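Zirow Community Energy Group
Minutes of the December meeting, upstairs at the Helmy Rooms, 7 pm

I'm doing the minutes again, so apologies in advance for the handwriting that you can't see because I've typed them up. We had a good turnout and we got through nearly everything, apart from the heat pump item, which has been carried over twice now and really must go first next time.

Last meeting's minutes
Agreed as correct, with one change. I'd put that the electrolyser talk was cancelled and it was only moved. Sorry! It's now going to be in the spring, at the Dotell site if they'll have us.

Solar on the sports hall roof
This took up most of the evening. The survey has come back and the roof will take the weight on the south side, but the north side needs work first, and none of us wanted to pay for that. We went back and forth on whether to wait and do the lot together or get going with half. I was for waiting, I'll admit, and then I changed my mind when we looked at the scaffolding quote. We voted to go ahead with the south side only. I'm to write to Zakholm and ask them to price it again on that basis, with the battery as a separate line so we can see what it really costs us.

There was a long chat about the battery. A few people think it's money down the drain while the hall is mostly used in the evenings in winter, and a few think that's exactly why you'd want one. No decision. We need the half-hourly meter readings before we argue about it any more, and I've said I'll ask the hall for them.

Share offer
The draft leaflet went round the table. General feeling was that it's much too long and that the bit on interest reads like a threat. The minimum holding stays at £200, and people can pay it in 2 parts if that helps. Somebody asked if children could hold shares and the answer is no, but a parent can hold them and pass them on later, so we'll put that in the leaflet as it comes up every single time. I'm cutting the text down to one side of A4 (wish me luck) and sending it round for comments.
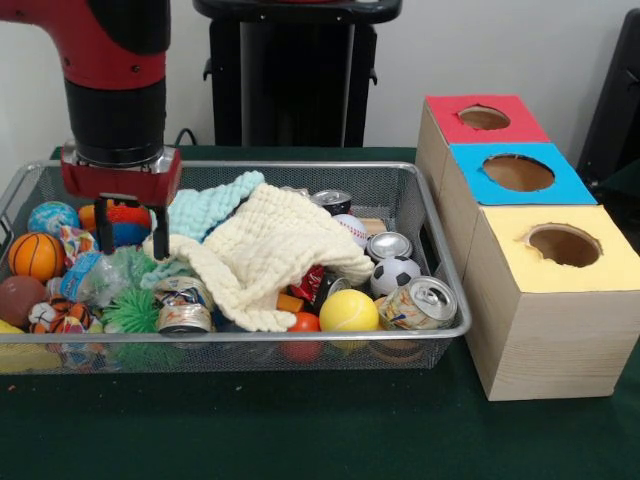 The basket on its green tablecloth, basketball-style ball and all.

Battery recycling and the swap table
The swap table goes on as before, alongside the tea. Please bring things that work and take home whatever doesn't go. The used battery tube is full again and I'll run it down to the collection point, but could people please tape the ends of the lithium ones? We've asked before and it does matter.

Hydrogen bus trial
We had a letter from Dotell asking if we'd put our name to their bid for a hydrogen bus on the Zirow to Helmy route. Lively, this one. I like the idea of a quiet bus up the hill as much as anyone, but the letter didn't say where the hydrogen would come from, and that was the first thing everybody asked. If it's made from gas there's no support in the room for it. If it's made with spare wind power there's quite a lot. We agreed to write back with that question and hold off signing until we've had a proper answer. There was also a worry about the timetable, as the present bus runs every 15 minutes at school time and the trial one would have to keep up.

Home energy visits
We did 7 visits since we last met, mostly draughts and badly set boiler timers. The thermal camera needs a new charger. Agreed to buy one, and a spare while we're at it.

Any other business
The kitchen has asked us to wash up properly. Fair enough.

To do before next time
Me: letter to Zakholm, meter readings, leaflet, reply to Dotell, batteries to the collection point, charger.
Everyone: comments on the leaflet, please, and read the heat pump paper.

Finished at 9.15 pm. Next meeting same place, same time, heat pumps first.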